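Notebook – natural dye bench, walnut series
8 Oct 2020
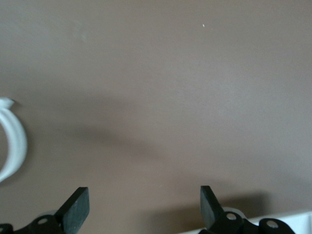
Taupe-brown surface, matte, one white speck near the top.

Vat 6 came out today and I'm so pleased with it! The Vilela hulls have been soaking since September and the liquor is nearly black now (smells like a pond, sorry Joana). Put in 234 g of the Wekerdale wool, alum at 18 percent, held at 55 C and stirred whenever I remembered to. The skeins went in pale and came out a proper deep brown, much richer than the Lillon batch, which went gray on us.

Feven Lemma thinks the iron in the old pot is doing half the work – she may be right, so the next one goes in the enamel pot with the same hulls and the same water. Don't change the mordant yet, please.

Light test strips are taped in the south window, left side. Rinse water still running tan after the fourth change. Need more alum, and somebody has my good thermometer.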